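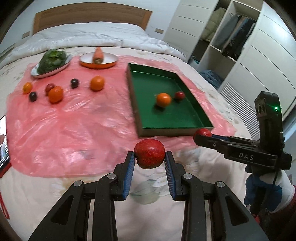
Two red apples, one at the edge of the green tray

Ticket 2031: singer's mouth slides out of sync after export
Product: Drorkico desktop editor
Opened by: Paweena Klinhom
Status: Solved (workaround)

Hi support folks! I'm cutting a music video for a band called Civar and I've hit something that's making me lose sleep. The song is called "Jindar" and it runs just over four minutes. In the timeline everything lines up beautifully. I can park on any word in the chorus and the singer's lips are right where they should be. Then I export, upload to Kodikara (that's where the label reviews everything), and by the second verse she looks like she's been dubbed from another language.

Settings, so you don't have to ask: project at 24 frames per second, sound at 48 kHz, export preset is the plain "Web, high" one. I haven't touched the advanced tab because it scares me. Drorkico is fully updated, and so is the graphics driver, which I did first because I knew you'd tell me to.

What I've tried so far:

Restarted everything. No change.

Exported only the last chorus. In sync! So I got very excited and exported the whole song again, and the last chorus was off again.

Swapped the song file from an MP3 to the WAV the mixing guy sent me. No change, though it does sound nicer.

Played the exported file straight off my drive without going near Kodikara. Still off, so I owe them an apology for the grumpy email.

The band wants to put this out soon and I've told them it's nearly done, which was true when I said it. 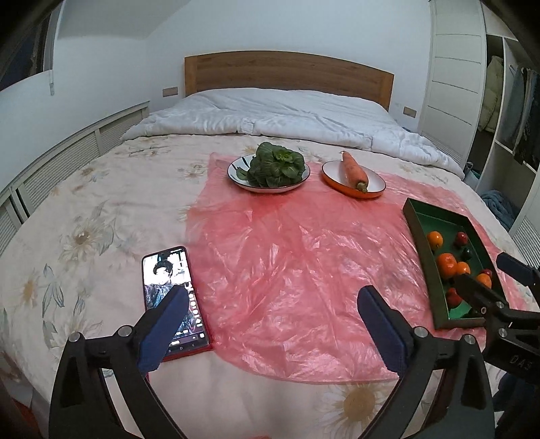 Chiang Mai, April 2026

Update from me. Thank you for the quick reply and for the log instructions, file is attached. You asked whether all the shots drift or only some, and I hadn't thought to check, so I sat down with a coffee and went through the export slowly with the timeline open next to it.

Only some! The wide shots from the main camera are fine all the way through. The close-ups on the stairs are the bad ones, and the rooftop bits with the drummer. Those were all shot on a phone, because we ran out of daylight and the director grabbed what was in his pocket (they look gorgeous, by the way, I'm not giving them up). The later a phone clip sits in its own recording, the worse it gets. A short piece from the start of a take looks fine, a piece from the end of the same take is miles off.

So then I got nosy and opened the clip info panel. The main camera clips say 24. The phone clips say 24 as well, but there's a tiny "VFR" next to the number that I had never noticed in my life. I looked it up and it means variable frame rate, so the phone speeds up and slows down a little whenever it feels like it. I'm guessing the preview is reading the real time stamps and the export is pretending the clips are steady? You would know better than me.

Also, and this may be nothing, I had background render switched off. I turned it on and the export took forever and came out exactly as wrong as before. I turned it off again.

One more thing I noticed while poking around: if I use the "Relink" button on a phone clip, the cut points move. Only a hair, but on a drum hit you can tell. Should it do that? I've stopped pressing it.

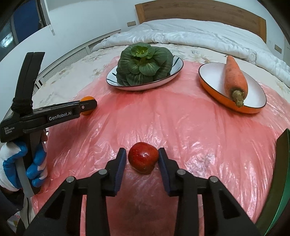

Mandarin on the bedding

Second update, and it's a happy one. Your colleague's suggestion worked! Writing down what I did in case anyone else lands on this page at night with a deadline.

Save a copy of the project first. Please do this. I didn't the first time and had to rebuild the bridge.

Right-click each phone clip in the bin and choose "Convert to constant rate". Pick 24 from the list and leave the box for keeping the original sound ticked.

Wait. It's slow, and the progress bar sits still for ages near the end, but it does finish.

Use "Replace in timeline" on each one. Don't use Relink, see above.

Export with the same preset as before.

After that, two of the stair shots were still 2 frames early, so I nudged those by hand and they've stayed put through 4 exports. The label has watched it on Kodikara and the only note that came back was about the color of the title, which I can live with.

Could you please put a warning in the import window when a clip is variable? Even a little yellow triangle would do. And I'd love to know if the Relink thing is a known bug or if I should open a separate ticket for it. You can close this one. Thanks again, you were all very patient with me!

Paweena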